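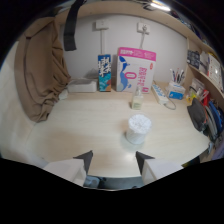
Home Guides Grippers Arms Parts bin Contact

Re-zeroing and re-tipping a two-finger hand gripper

I love this job. It takes one evening, you need hardly any tools, and the gripper feels like a new machine afterwards! These notes are for the Closadance hand tool with the white fingers and dark angled tips, but most of it carries over to anything with a pair of fingers closing on a centre line.

When to do it

Ours gets fresh tips every 900 grasps (Kenna Baxter keeps the tally in a notebook, bless her). Do it sooner if small round things start squirting out sideways when you close on them, or if one tip meets the other a bit high.

What you need

A 2 mm hex key, cotton swabs, a little isopropyl alcohol, a new pair of tips and a strip of thin paper. Good light helps enormously.

Taking the old tips off

Power down and unplug the lead at the tool end. Open the fingers by hand, slowly -- you'll feel the gears turning over, and that's fine. Undo the screw on the back of each finger and slide the tip forwards. If it sticks, wiggle it side to side. Please don't lever it with a screwdriver! I cracked a finger that way in April and had to wait ages for Angelovski to send another.

Cleaning

Dampen a swab and run it along the slot where the tip sat. Keep going with fresh swabs until one comes out clean. Then do the camera lens with a dry one, very gently, working from the middle outwards.

Fitting the new ones

Left and right are different. The slope on each tip should face inwards, towards its partner. Slide both in until they stop, nip the screws up finger tight, then close the fingers on the paper strip. Tug it. It should drag evenly across the whole width; if it swings round like a gate, loosen one tip, nudge it and try again. When you're happy, give each screw a last quarter turn.

Setting zero

Plug back in and let the tool start with the fingers closed. Open the setup page, choose "Zero here", then open fully and read the number. Mine says 505. Write yours on a bit of tape on the handle, so you've got something to compare with next time.

Now the fun bit -- go and pick things up! I do 3 swabs, one at a time, then a small bottle. Watch the picture as you close: both tips should come into view together and meet in the middle. If one lags, go back to the paper strip.

Thanks to Aino Pesonen for the paper trick, it's saved me hours.

Innes MacAulay, 6 Oct 2019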